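# Giving a tall, narrow box a second life

I love a tall box. Squat ones get reused without anyone thinking about it, but the tall, narrow sort tends to go straight out with the recycling, and it's such a waste! Stood on end, one of these will hold rolled wrapping paper, knitting needles, long paintbrushes, the spare tapers for the candlesticks, all the awkward lanky things that roll about in drawers. It takes up hardly any table and you can always find it.

I did my first one in May, from a carton that a lamp had come in, and I've been eyeing up other people's packaging ever since. Vittoria Fabbri at the Wolotcombe craft evenings now keeps hers for me, bless her.

## What you need

- a tall card box with four sound corners
- a ruler, a pencil and a craft knife
- PVA glue and an old brush
- clear tape
- thick card for the base (the back of a sketch pad is perfect)
- a handful of clean gravel or old coins for weight
- a soft, dry cloth

Set aside 45 minutes, plus drying time overnight. I work standing up for this one, with plenty of light coming from the side so that dents show.

## Choosing the box

Run a finger down each corner before you do anything else. A crisp fold is what keeps a tall box straight, and once a corner has gone soft it will lean whatever you do to it. A small dent in the middle of a face is fine. You can usually press it out from the inside with the handle of a wooden spoon.

Colour is a matter of taste, obviously, but do have a go with a plain one! I always used to cover everything in patterned paper, and now I leave a nice plain box just as it came. Pale blue is my favourite. It goes with practically anything and looks especially good near brick.
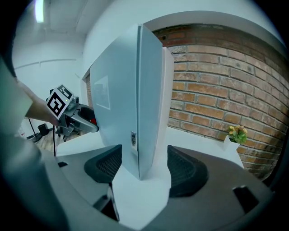
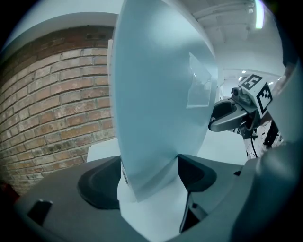
*Pale blue by the brick wall.*

## Dealing with labels and tape

Shiny boxes are the easiest. Warm the label with a hairdryer on low, lift one corner with a fingernail and peel back slowly, keeping the label low and flat against itself. If it fights you, stop and warm it again. On a matt surface I'd leave the label where it is, or stick something prettier on top, as the print nearly always comes away with the glue.

Old tape is fiddlier. Slit it along the join and trim the loose ends, then leave whatever is properly stuck down.

## Strengthening the base

1. Stand the box on the thick card and draw round it.
2. Cut 2 mm inside your pencil line, so the piece will drop in easily.
3. Cut a second piece the same size.
4. Brush glue over the inside of the base and lower the first piece in. A ruler with a blob of sticky tack on the end makes a very good long arm for this.
5. Pour in the gravel and tilt the box until it lies level.
6. Glue the edges of the second piece and press it down on top.

My wrapping paper box stands 115 cm tall and needed quite a lot of gravel. For anything shorter, start with a small handful and add more if it wobbles when you nudge it. Leave it upright overnight and don't be tempted to fill it early (I was, and the whole base slid).

## Finishing the top

Flaps can be folded down inside and glued flat, which gives you a lovely thick rim. Score each fold first with the back of the knife, hold it down with pegs and go and have a cup of tea. If your box has a proper lid, keep it! Long things that fade, such as coloured tissue, are much happier under cover.

For a divided box, cut two strips of card, slot them together in a cross and slide them in from the top. Seven paintbrushes to a section is about as many as I like before I start losing the small ones.

## Looking after it

Dust with the dry cloth, always downwards, and go gently along the corners. Glossy faces show every fingerprint, so pick the box up from underneath. Keep it off damp floors. If a seam starts to open, a narrow strip of clear tape along the inside will pull it together again and won't show from the front.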